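阅读约4分钟

四、上墙与首次通电

开始前先看完第三章,膨胀管没干透的墙别装。

4.1 定位
1. 置物架 Feltell 600 款,孔距就是600毫米,拿包装里的纸模贴墙上,水平尺找平再画点。
2. 下沿离台面留40厘米,低了灯会晃眼,高了够不着。
3. 打孔前关总闸,探一下暗线。厨房墙里水管多,别省这步。
4. 孔深12毫米不够的!12是灯座螺丝的,层架用长的那包,袋子上写着“架”。

注意:石膏板墙请另购 Proritz 空心墙锚栓,随箱的不能用。

4.2 装层板
1. 先上左托架,螺丝拧到七八分,别拧死。
2. 右托架同样。放层板,推到底,听到咔一声。
3. 回头把两边螺丝都拧紧。
4. 层板木纹朝外,背面有贴纸的那面朝下,经常有人装反。
5. 试放小件,罐头、调料都行,过一夜再放重的。
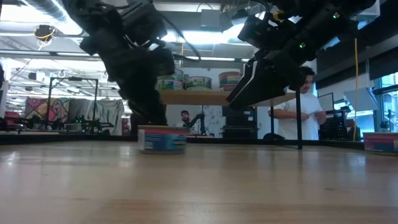 4.3 接灯带
1. Solís 灯带的插头有方向,箭头对箭头,硬插会断针。
2. 多余的线绕在理线夹上,不要压在层板底下。
3. 驱动器放通风处,离灶台越远越好。
4. 合闸,按一下开关:暖光。再按:白光。长按三秒关灯。
5. 不亮?先看插头,再看驱动器指示灯,红色是接反了,拔掉重来。闪烁一般是线没插到低。

小心:灯带通电时不要剪。要剪先断电,只能剪在有剪刀标记的位置,剪口用胶帽封好。

4.4 承重
满载1000克每格,超了托架会慢慢下垂,保修不管这个。玻璃瓶靠墙放,矮罐放外侧,拿取顺手。经常用的东西直接搁台面就行,不用全往架上塞。
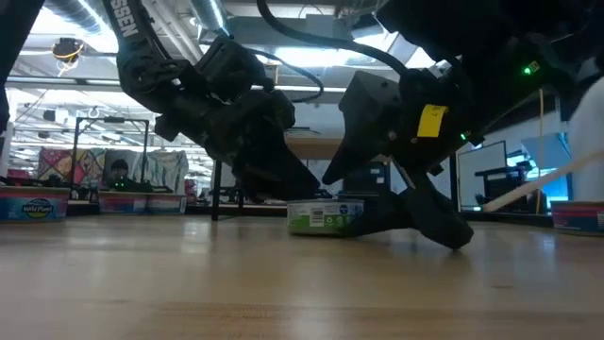

图4-2 台面上的矮罐,白色标签,底边有绿条

4.5 日常
- 湿布拧干再擦,木面不要用钢丝球、84。
- 头一个月查一次螺丝,松了补紧,以后半年一次。
- 台面若是实木,每年上一遍木蜡油,6月前后潮气重的地方提早做。上油当天不要放东西,第二天再擦掉浮油。
- 水杯直接放会留圈,垫一下。已经有圈的,细砂纸顺着纹理轻轻磨,在补油。
- 层板轻微变色属正常,不影响使用。

注意:清洁前务必关灯并拔掉驱动器,等凉了再碰。

缺件、少螺丝:拍下装箱单和袋子,发给 Allitell 客服,补件免费,运费我们出。灯带故障请把驱动器背面的编号一起报过来。

下一章:拆卸与搬家

分享 12 | 评论 40
联系 Allitell 客服 | © Allitell 保留所有权利 | 返回顶部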